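Home | Notebook | Mailings | Petitions | Archive | Contact

Apr 17, 2018

Workshop notebook, print and mailing room, Zadstead

Petition sheets for the abortion clinic buffer zone consultation. Started on the second layout today. The first one had the statement at the top in small type and the signature lines squeezed in below, and a lot of the sheets that came back from the Plititz churches had addresses running into the next box. An address we can't read is a signature we can't submit, so the box has to grow.

New layout: statement cut to four sentences, 3 columns (name, full address, signature), taller rows. We lose the email column. People who want the newsletter can fill in the separate card. I know the card comes back less often than the sheet does, but mixing the two was a mistake. The council's guidance says contact details for a mailing list should be kept apart from a petition, and I'd sooner not argue the point with the clerk.

Ran a test of 300 on the cream stock. Ink sat well on the front. On the back the statement shows through when the sheet is held to the light, and it does bother the eye a little when reading the signatures. Switched to the heavier white for the rest.
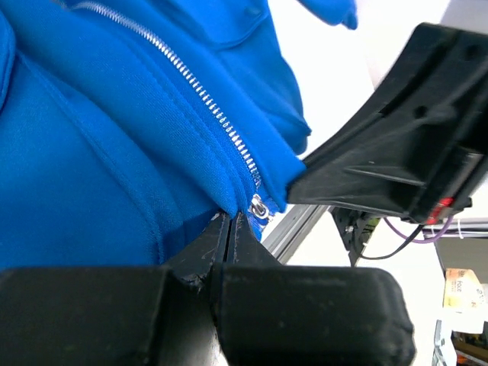
Wording. Two versions of the opening line are still going back and forth. Version A names the offer of help outside the clinic first and the proposed ban second. Version B starts with the ban. I prefer A. People at the door read one line before they decide whether to keep reading, and the line about offering help is the one that explains why we are there. The Huang parish group tried both after services in November with the older sheet and felt A went better, though they kept no tally, so take that for what it is.

Whichever we use, the words on the sheet must match the words on the web page exactly. Last time they differed by a phrase and we had to submit them as two petitions, which made each look smaller than it was. I have put the text in one file in the shared folder. Please change it there and nowhere else.

Folder machine. Skidik is creasing to the left again. Cleaned the rollers and reset the side guide, and it was fine up to the last part of the run, then drifted. Hand-folded what remained. If anyone uses it before I'm back, feed in small stacks and check every so often. The belt probably needs replacing. Part number is on the card taped inside the lid.

Envelopes. More than 400 stuffed and sorted by district. Each has the cover letter, 4 petition sheets, the newsletter card and the return envelope. The cover letter still has the old closing date in the second paragraph on a few copies at the bottom of the box. I pulled the ones I found. Check the Plititz bundle again before it goes, as that was the first one packed.
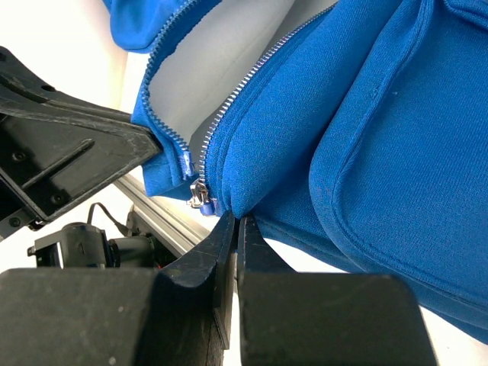

Returned sheets. Log them the day they come in: district, number of full lines, number of lines struck out. Don't correct anyone's handwriting and don't fill in a missing zip code, even if you know it. Duplicates get a light pencil mark in the margin and stay on the sheet. Originals go in the gray cabinet, scans in the folder under the district name.

Still to do:
- settle A or B
- order white stock, same weight
- belt for Skidik
- ask the Huang group how many extra sheets they want
- proof the web page against the shared file

Last updated: after the evening print run, stock figures not yet entered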